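Search this site Go Advanced search
Teaching Room Renewal, Drilton Learning Center: Progress Report to the Zurden Fund
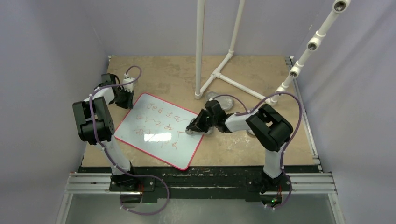
Red-bordered whiteboard with red marker handwriting, some of the lower rows smudged.

Reporting period: through the end of August

Summary

The grant pays for new writing boards, markers and cleaning supplies for the teaching rooms at Drilton, and for refinishing the worktables the boards are used on. The small boards have been delivered and are in use. The tables are behind schedule. Spending is within the approved budget and we are not asking for additional money.

Small whiteboards

We bought 700 dollars' worth of handheld dry-erase boards from Bonditix. They arrived in one shipment and were put into the rooms the same week. Two boards had split borders and were replaced at no charge.

Instructors use them for short written work that would otherwise go on scrap paper. The boards get passed around, written over and left on tables between classes, so cleaning has been the main issue. Fresh marker comes off with a dry cloth. Red marker left overnight leaves a pink haze that needs spray and a second pass. Black does the same to a lesser degree. We had been ordering mixed packs, and the red ones are usually the last left in the box, so they end up being used most toward the end of a term. The next order will be mostly black and blue.

Glare from the overhead lights was mentioned in the room feedback. A glossy board lying flat on a table can be hard to read from some seats. We looked at matte boards as an alternative but they hold on to the ink more. For now, instructors have been asked to prop boards up when a group needs to read from them. A change to the light fixtures is outside this grant.

Cleaning supplies

Cloths and spray are now kept in every room. Before the grant they were in the hall closet, and boards often went back on the shelf with writing still on them. The cloths are washed weekly. We used more spray than planned in the first month, mainly on older boards with built-up ink, and use has since dropped.

Worktables

The particleboard tabletops have scuffs and worn patches from normal use. Sakalauskas was hired to sand and reseal them, at a quoted price of 900 dollars. The work was to be finished before August. It was put off when the first test area did not take the sealer evenly, and a different product has been ordered. The contractor has confirmed that the quoted price still stands. Tables will be done one room at a time so that classes can continue. Until then they are being used as they are.

Spending to date

Handheld boards: 700 dollars, paid.
Table refinishing: 900 dollars, committed, not yet invoiced.
Markers, cloths and spray: paid from the supplies line. Receipts are attached to the financial form.

Next period

Finish the tables. Place the marker order. Collect a second round of room feedback and compare it with the first, including the comments on glare. We also plan to label the boards by room, as several have gone missing from one room and turned up in another.

The next report will include the final invoice from Sakalauskas and a list of any boards that need replacing.

Filed under: Grant Reports, Facilities, Classroom Supplies

Get our newsletter. Enter your email address to receive updates from the Drilton Learning Center. You can unsubscribe at any time.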